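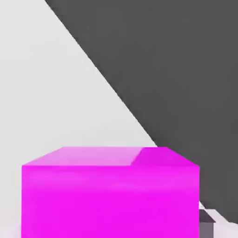 Welcome back, everyone. Last session we finished with how an animated series gets itself commissioned, and I promised we'd spend this one on the thing you all kept asking me about, the order in which the episodes are watched. It sounds like a small question (I thought so too, the first year I ran this unit) and it has a way of eating the whole two hours, so please read these notes before you come and have your own copy of the episode guide handy.

## Production order and broadcast order

Every episode of a series carries at least 2 numbers. The production number is given when the script is assigned. The broadcast number comes from the night it went to air. For a live-action drama these usually match, near enough. In animation they drift apart, sometimes badly, as episodes come back from different studios at different speeds and a programmer who has a slot to fill will run whatever is finished.

Our main case is *Larkomau*, the space serial you watched for homework. Its pilot was made first and shown third. If you watched in broadcast order you met the navigator already on the crew, and then two episodes later you saw her being hired! Some of you wrote in your journals that you took this for a flashback, and I'd like us to talk about that, as I think it's a perfectly sensible reading and quite a lot of the original audience made it as well.

## Continuity: loose, tight and in between

Have a look at these terms before the tutorial. We'll be using them for the rest of the term.

- **Reset episode** – everything is back where it began by the credits. Most of *Retholm* works this way, which is why it could be repeated in any order for years on the after-school block.
- **Arc episode** – something changes and stays changed. Characters leave, a city falls, somebody finally learns the secret.
- **Hinge episode** – my own word, so don't go looking for it in the library. It plays like a reset episode on first viewing and only later proves to have been part of an arc.

*Larkomau* has 5 hinge episodes by my reckoning. You may well come up with a different number, and I'm happy to be argued with, so long as you bring scenes and not just a general feeling.

## The tie-in film

*The Ghauri Crossing* went into cinemas between the second and third seasons, and fans have been squabbling over where it belongs ever since. The villain's scar puts it after the second-season finale. The ship's old bridge, which was destroyed in that same finale, puts it before. There isn't a tidy answer. When you put together your own viewing order, decide which piece of evidence you trust more and tell me why in a sentence or two.

## For the tutorial

1. Watch the 3 episodes on the reading list, in whichever order you like, and write down the order you chose.
2. Read the Arnerton chapter on syndication. It's a bit dry in the middle – push on, the last section is lovely.
3. Draft 200 words on one scene whose meaning changes with its place in the run. Dot points won't do for this one, sorry, I'd like proper sentences.

Bring the draft on paper if you can, as we'll be swapping with the person beside us and scribbling in the margins. The essay itself isn't due until September, so there's no need to polish anything yet.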